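Progress report no. 3 to Erwood
Project: Comparison of grippers for light handling
Prepared by: Orysia Koval, Gorance
17 January 2020

1. Work done in this period

In the previous report we promised to finish the comparison of the two-finger grippers and to decide on cable routing. The first task is finished. The second is finished only in part, and I explain this below.

Stepan Nazarenko ran the grasp trials with three sets of fingers: the standard ones, the Vuorinen soft pads and our own flat plates. We made 239 trials in total. The plan was 2,000, so we are still far from it. The main reason is that the controller from Ukuretti lost connection many times in the first week of January, and each time the arm had to be homed again. Kiyoshi Hattori changed the settings on the network switch and after this the connection was stable.

The flat plates hold thin parts better than the soft pads. With round parts the difference is small and we do not want to make a conclusion yet.

2. Cable and sensor module

The sensor module is now mounted on the lower finger bracket. Its cable goes in a high loop over the gripper and then back along the arm to the base. We tie it to the link near the silver joint. 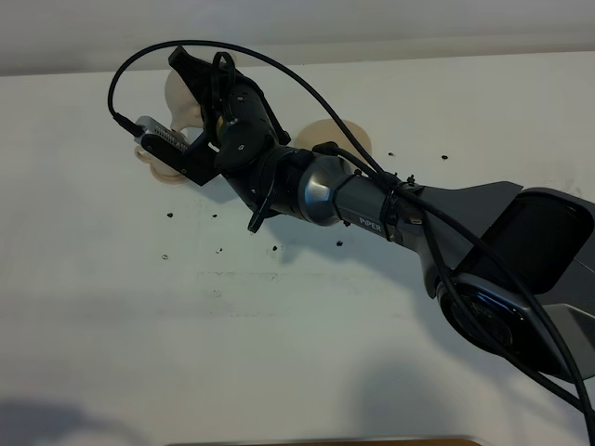

Fig. 1. PIPER arm with the flat-plate gripper, module and cable mounted, beige parts on the table.

The loop gives enough freedom for the wrist, but when the wrist turns to its limit the cable pulls at the connector. Khrystyna Polishchuk proposes a shorter loop and a small clip on the wrist. She will test it next week.

3. Problems

Delivery of the second set of Vuorinen pads is late. We asked for a new date and have no answer yet.

The trial log was kept in two different formats, and joining them took three days. From now on everybody uses the format of Sille Eskildsen.

4. Next period

We will continue the trials with all finger sets, starting from the round parts. We also ask Erwood to confirm if the camera comparison can be moved to the next report, as the person who prepares it is busy with the controller.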